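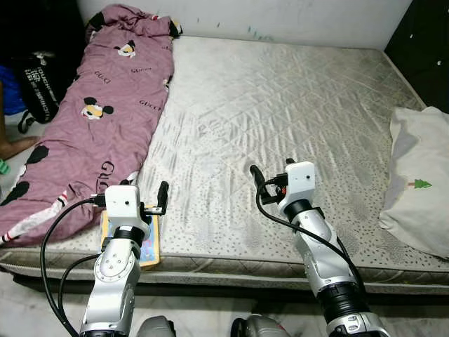 Coursework > Housing and Interiors > Project Reports > Small Sleeping Spaces

Keeping Order in a Small Sleeping Space: A Study of Bedding Routines
Project report submitted by Adesuwa Akande
Second-year Diploma in Residential Interiors, Evden College

1. Purpose

The purpose of this project was to study how bedding is arranged, folded and put away in a room where the mattress is kept directly on the floor. Furniture guides usually assume a bed frame, a headboard and a nightstand. Many households in the Tolentino district have none of these, and the advice offered to them is correspondingly thin. The project set out to record what a floor-level bed requires in daily practice and to propose a short routine that one person can carry out without help.

2. Setting

The study room has a pale tiled floor and white walls. The mattress is placed with its head against the wall and its foot toward the open part of the room. It has a light quilted top stitched in diamonds, and no sheet was fitted during the sessions. The bedding consisted of one mauve comforter printed with Mickey Mouse faces and the lettering "GUCCI," and one white pillow with a small green tree motif. A green plastic stool served as the only seat beside the bed.

The white wall behind the mattress shows faint smudges just above the level of the bedding. Similar marks were reported in 9 of the rooms covered by the earlier Cedara survey, and wall contact was therefore added to the list of points to be considered.

3. Method

Work was carried out in March over 3 weeks. Each session began with the comforter bunched along the left half of the mattress. The bedding was then put in order by one of 2 methods. In the first, the comforter was spread over the whole mattress, squared at the foot and folded back from the head. In the second, it was gathered lengthwise, rolled from the side and then folded in half. The time taken was noted, together with any part of the fabric that touched the floor.
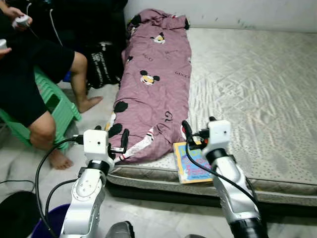 Loose items were treated as a separate question. A bed at floor level quickly becomes a shelf, and books tend to be left at the foot, where they are easily kicked or covered. The routine accordingly begins with clearing the mattress before any fabric is moved.

4. Findings

The spreading method gave the neater surface but took longer, with a mean time of 74 seconds. The rolling method was quicker and kept the side of the mattress free for sitting. Its weakness was at the foot, where the lower end of the comforter often hung over the front edge — a minor fault on a raised bed, but a source of dust when the floor is only a few inches away.

The printed pattern proved useful. The striped band on the comforter gave a clear line to align with the mattress edge, and fewer corrections were needed once it was used as a guide.

5. Recommendations

Clear books and small items first. Place the pillow at the head, a hand's width from the wall. Fold the lower end of the comforter upward before rolling or spreading it. Hang bags on a hook — the Pevia rail fitted in the second week was adequate for this purpose. Air the bare mattress weekly and wipe the wall behind it at the same time.

A further study should repeat the sessions with a fitted sheet and a second pillow.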